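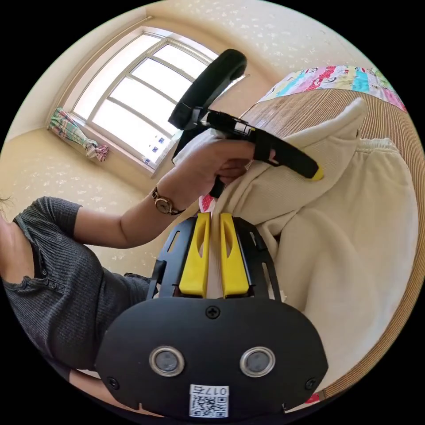

Was im Schrank bleiben darf

Ein Gespräch mit der Schneidermeisterin Nuria Araya über das Ändern, das Aufheben und die Kunst, ein Hemd wieder anzuziehen

Wer Nuria Araya in ihrer Werkstatt besucht, bekommt zuerst einen Tee und dann, ehe man sich versieht, die Jacke ausgezogen. »Die Schulter sitzt nicht«, sagt sie, dreht den Kragen nach innen und hängt das gute Stück über einen Bügel, wo es für den Rest des Nachmittags auch bleibt. Man nimmt ihr das nicht übel. Sie schaut auf Kleidung so, wie andere Leute auf Kinder schauen, die ohne Mütze aus dem Haus gegangen sind.

Seit 19 Jahren führt sie die Änderungsschneiderei Omier, zwei Räume und ein Flur, in dem die fertigen Sachen auf Abholung warten. Gelernt hat sie in einem Betrieb für Herrenmäntel, bei einem Meister, der, wie sie erzählt, kaum sprach und jede schiefe Naht wortlos wieder auftrennte. »Er hat mir den Ärmel hingelegt, den Trenner daneben, und ist Kaffee trinken gegangen. Ich war siebzehn, ich habe ihn gehasst. Heute lege ich meinen Lehrlingen den Trenner genauso hin. Allerdings rede ich dabei, ich kann nicht anders.«

Was die Leute bringen, hat sich in dieser Zeit verändert. Früher seien es vor allem Hosen gewesen, Hosen und noch einmal Hosen, kürzen, weiter machen, neuer Reißverschluss. Inzwischen kommen Strickjacken mit Löchern am Ellbogen, Leinenblusen aus Nachlässen, Bettwäsche mit Monogramm, aus der eine Sommerbluse werden soll. »Neulich hatte ich ein Tischtuch von einer Urgroßmutter hier, mit einem Rotweinfleck von einer Verlobung. Die Kundin wollte, dass der Fleck mit auf den Rock kommt. Da habe ich zwei Abende lang den Schnitt hin und her geschoben, bis er hinten links am Saum saß - und sie hat geweint, als sie ihn gesehen hat. Vor Freude, hoffe ich!«

Einmal im Monat, am frühen Abend, rückt sie die Maschinen an die Wand und gibt mit Walid Moussa einen Kurs im Flicken. Moussa hat lange bei Khoury Polster bezogen und bringt von dort eine Geduld mit, die sie an ihm bewundert. Er sitzt beim Gespräch mit am Tisch, stopft nebenher eine Socke und meldet sich erst, als es um das sichtbare Flicken geht. »Ich bin dafür, dass man es sieht«, sagt er. »Ein blauer Faden auf grauer Wolle, warum denn nicht?« Araya verdreht die Augen. Sie mag Reparaturen lieber, die man suchen muss, am liebsten solche, die sie nach einem Jahr selbst nicht mehr findet. Die beiden streiten darüber offenbar schon lange und mit großem Vergnügen.

Einig sind sie sich bei den Anfängern. Die wollten immer zu schnell an die Nadel, sagt Araya, dabei fange alles mit dem Hinlegen an. Ein Kleidungsstück müsse erst einmal flach auf den Tisch, die Nähte glatt gestrichen, und dann schaue man es in Ruhe an, auch von links. »Mit den Fingern merkt man, wo der Stoff dünn wird. Wenn man das Loch sieht, ist rundherum meistens schon zu wenig da, um den Faden zu halten. Also größer anfangen, immer größer, als man denkt.« Zum Üben empfiehlt sie ein altes Geschirrtuch. Moussa empfiehlt Socken, und zwar eigene.

Ob sich das alles rechnet? Sie überlegt länger als bei den anderen Fragen. Für ein neues Mantelfutter nimmt sie 100 Euro, und manche Kunden erschrecken darüber, weil der Mantel selbst kaum mehr gekostet hat. Sie versteht das, sie sagt es den Leuten vorher, und einige gehen dann wieder. »Andere kommen im Dezember zurück, wenn es richtig kalt wird, und dann haben wir natürlich gerade am meisten zu tun.«

Zum Abschied gibt es meine Jacke zurück, mit drei Stecknadeln in der linken Schulter. Ich solle sie so nach Hause tragen, vorsichtig, und mir im Spiegel ansehen, wie sie fallen könnte. Am nächsten Morgen habe ich sie wieder hingebracht.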